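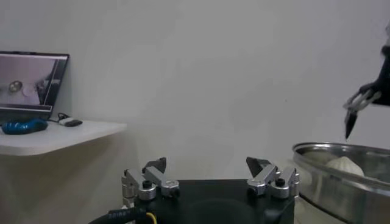

Photo: Everett Bellamy / Plonberg demonstration team

Guides > Open Day Handbook > Section 4: The Bun Table

Contents Previous Next Print this section

4. Running the bun demonstration for visitors

Of all the tables at the June open day, this is the one people tend to come back to, so please give yourself a bit of room and don't feel you must hurry. The two arms work around a steel pot of steamed buns, with a laptop on the wall shelf beside them, and most visitors will happily watch for as long as you keep talking.

4.1 Before the doors open

1. Switch on the controller and leave it for 12 minutes to settle. A cup of tea fits in nicely.
2. Wake the laptop and check that a live picture has come up. If the screen stays blank, close the viewer and open it again.
3. Send both arms to their rest position from the Zelus menu, and keep well back while they travel.
4. Open both grippers fully and look over the fingertips for crumbs. Soledad Holloway keeps the wipes in the top drawer at Drolville, and she won't mind you helping yourself.

Note: The demonstration buns are for handling only. Anyone who is peckish should be sent along to the café, which does very good ones.

4.2 During a visit

5. Bring people up in small groups and let them find a spot behind the line before you begin – children at the front, if their grown-ups are happy with that.
6. Say hello, tell them what they are going to see, and press Start once. 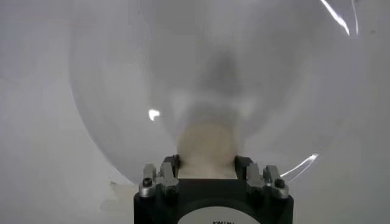

7. Keep chatting while the arms are moving, but keep one hand near the stop button all the same. A full run lasts about 23 minutes, and you are very welcome to pause it for questions.
8. If a gripper lets go of something, press Pause, wait for both arms to come to rest, and only then reach in to put things straight.

Caution: Never reach over the pot while either arm is powered and moving, even for a moment.

4.3 Afterwards

9. Write the run number in the log. Mavis Yazzie's last entry was 546, so carry on from there.
10. Park the arms, then shut down the laptop – in that order, please, or the Zelus menu will grumble at you next time.

For anything not covered in this section, ring Reginald Kasprzak on extension 3528.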